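Vutimell Forum > Home and Shared Workshop Builds > Two-arm cloth folding, build log

Page 6 of 6

flamik_fan
Posted Monday, 7:12 pm

Back with news! The second arm is finally on the same controller as the first, and both of them talk to the Drirnex board without dropping out. The trouble was the ground wire all along (thank you, pegboard, you called it two pages ago and I didn't listen).

So this week is tote bags. Towels were fun but they're flat and polite. A tote has handles that flop anywhere they like, and the whole thing changes shape the second you lift it. I love it. I've been out in the shop every evening.

pegboard
Posted Monday, 7:40 pm

Ha! Glad it was the ground. Check the crimp on the other side too while you have the cover off.

What are you running for grip force on the bags? On towels you were at 400 and I thought that was high.

flamik_fan
Posted Monday, 7:58 pm

Still 400 on the left, 533 on the right. The right side gets the end with the thick seams and it kept slipping at the lower number. Those are raw counts from the Dobre driver, so don't read them as grams or anything sensible.

Norbert Dobos
Posted Monday, 8:21 pm

I'm going to disagree with the whole approach, in a friendly way. Raising force to fix slipping is the wrong end of the problem. You have hard fingertips on soft cloth. Put something grippy on the tips, drop both sides back to the same number, and your motors will run cooler. I went through two gearboxes before I learned this.

flamik_fan
Posted Monday, 8:35 pm

Fair, and I do have a sheet of silicone in the drawer. My worry is letting go. When I tried rubber on the towels the cloth stuck to one finger on release and dragged the fold out of line. Did you get that?

Norbert Dobos
Posted Monday, 8:44 pm

Yes, with smooth rubber. Rough it up with sandpaper, 400 grit, and open the gripper wide before you back away. Small openings are what drag the cloth.

solderbreath
Posted Monday, 9:03 pm

I'm with flamik_fan on this one. Sticky tips are great until they pick up lint, then they're worse than bare ones and you're wiping them down every ten minutes. I'd leave the hardware alone and pinch a bigger bite of fabric. Go for a bunch, not a single layer.

Also how many practice runs are you recording? The folks in the laundry thread said 3,000 and I nearly fell off my stool.

flamik_fan
Posted Monday, 9:15 pm

Nowhere near 3,000, I have a job! I'm just driving the arms by hand until the moves feel right, and then I'll start saving runs properly.

The bunch idea is good, and it's sort of where I'd ended up. The step I'm working on now is both arms holding the bag up off the table between them. After that I want to pull it out flat and lay it down with the handles pointing away. Getting the hold is fine most of the time. Pulling is where it goes wrong, because if one arm leads even a little, the bag swings and a strap ends up underneath.

pegboard
Posted Monday, 9:22 pm

Slow the leader down! Or slave the right arm to the left one for that move only. I think the Drirnex software has a mirror mode, it's buried in the second menu.

flamik_fan
Posted Monday, 9:50 pm

Found it, it's under "pairing" for some reason. Mirror mode is on, and I've got silicone cut and waiting for tomorrow so Norbert can say he told me so. Left arm has the label end, right arm is up by the handle, one strap hanging loose as usual: 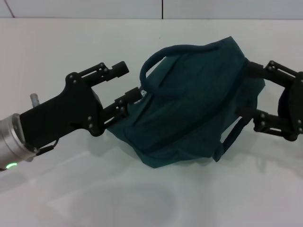

solderbreath
Posted Monday, 10:06 pm

Before you cut up any more silicone, try mirror mode with both sides at 400. If you change the tips and the motion on the same night you won't know which one helped. And please post the settings file when you're happy with it, I've got a pile of grocery bags here and one arm that needs a buddy.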